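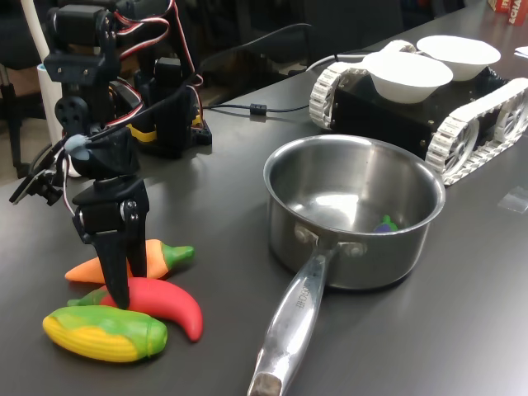
Toy veg and a proper pan. Aubergine's in, the rest still on the table.

Give them the real saucepan

10 Aug 2025
By Genowefa Zawadzka

We use cookies to remember your settings. Accept / Manage

Quick one this week, I've got jam on the hob. But I've had this argument twice since January and I want it written down.

Toy food is fine. Toy pans are not.

A pretend carrot does its job. It's orange, it has a leafy top, a small child knows what it is from across the room. Same with the corn, the chilli, the aubergine. Nobody needs a real aubergine for a game of soup, and you'd only find it under the sofa a fortnight later. But the pan they give you to go with it! Thin little plastic thing, handle the length of my thumb, tips over if you breathe on it. What does a child learn from that? That pans weigh nothing and don't matter.

A steel saucepan is a different animal. It has a rim. It makes a noise when you drop something in. The handle sticks out and you have to think about where it's pointing — which is half of kitchen safety, right there, learnt before anyone goes near heat. Long handle over the edge of the table? Good. Talk about it. Turn it in together. Do that 100 times at the play table and maybe you'll do it without thinking at the cooker when you're 14.

I know what the Skiltum catalogue says about "child-scaled" cookware. Lovely pictures. My sister bought the Varoteo kitchen set and the saucepan lid had split by teatime. Meanwhile my own old milk pan, handle gone dark at the end, is still going after two children and a good deal of shouting.
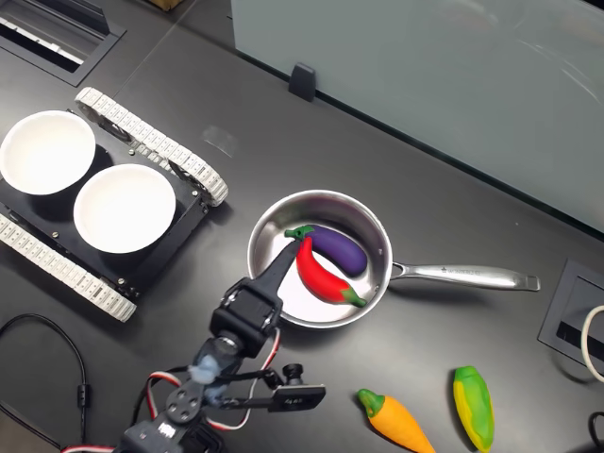
What goes in which pan

The other thing a real pan gives you is choosing. Aubergine and chilli in the frying pan, fine, that's a supper. Carrot stays out on the table. Why? Ask them. You'll get a answer, and it will be a long one. Deep pan for soup, flat pan for frying, bowls for when it's done. White bowls if you have them, everything shows up so nicely. Paper ones will do.

And don't tidy up after every round. Vegetables lying about on the table are just vegetables waiting for a turn. A kitchen in use looks like that, mine does now.

Objections. Weight — start small, and on the table, never held over toes. Noise — yes. Sorry. Cost — go to the charity shop, the one on Wróbel Street has a whole shelf of steel and no one buying it. Scratches? Let them scratch.

Right, jam.

Comments (3)

Sastuddale_Gran
Agree about the handles. Mine still turns his in and he's a grown man.

pat890
Fine until one lands on a tiled floor at six in the morning.

M. Holt
We kept the plastic pans for the bath and moved a real one to the play table. Much happier. What sort of jam?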